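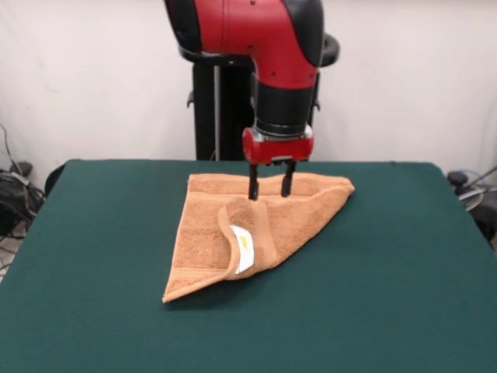

A folded towel on the green table.

How to fit and set up a Wekov padlock tracker on a shed or container

By Hefin Bevan

You have bought a padlock that sends you text messages. Congratulations. Most people get the Wekov out of its box, snap it on the hasp, and then spend an evening wondering why it won't talk to them. Do the steps in this order and you should be spared the evening.

What you need

The lock, both keys, and the little bag of screws you were about to throw away
A SIM card with the PIN switched off
A small cross-head screwdriver
A phone
A towel or old cloth to work on, as the screws are tiny and love a hard floor

Step 1: Sort the SIM out first

Put the SIM in an ordinary phone and turn off the PIN request. The lock has no keypad, so if the card asks for a code it will sit there asking until the battery dies. While it's in the phone, send one text to yourself. If that doesn't arrive, ring the network now, before you have anything in pieces.

Step 2: Open the body

Unlock the shackle and pull it clear. Turn the body over and undo the four screws on the back plate. They are all the same length, which is the last kind thing the maker does for you. Lift the plate from the keyhole end. There is a rubber seal underneath — leave it in its groove if you possibly can, because getting it back in is a job for somebody with smaller fingers and a better temper.

Step 3: Card in, battery in

The SIM goes in gold side down, notched corner towards the shackle. Slide it until it clicks. Plug in the battery lead and wait for the green light, which takes up to 60 seconds and feels longer. A red light means no card found. Take it out, turn it the right way up, and say nothing to anyone.

Step 4: Tell it who you are

Text the word OWNER to the lock's number from the phone you want the alerts on. It replies with a 4-figure code. Write the code down on paper. Do not keep the paper in the shed.

You can add a second number by texting ADD, a space, then the number. Choose somebody who answers at three in the morning. I chose Nam-gil Bae, who has the unit next to mine at Promville, and he has since asked to be taken off.

Step 5: Set the movement alarm

The scale runs from 1 to 100. It arrives set to 80, at which point it will report passing lorries, heavy rain and pigeons. Text SENSE 21 and leave it a week. If you can rattle the door hard without hearing from it, go up a few points at a time.

Step 6: Test before you trust it

Lock it on the hasp, close the door and text WHERE. You should get a map link back. Metal containers are the awkward ones: with the lock tucked inside a steel lock box the signal can vanish altogether. My Drundura box swallowed it completely until I turned the lock so the plastic face pointed outwards.

If the map puts you in the next field, wait ten minutes and try again.

Looking after it

Charge it when the low battery text comes, and again in December whether it asks or not. Graphite powder in the keyway, no oil. Keep the spare key at home, on a hook you will remember.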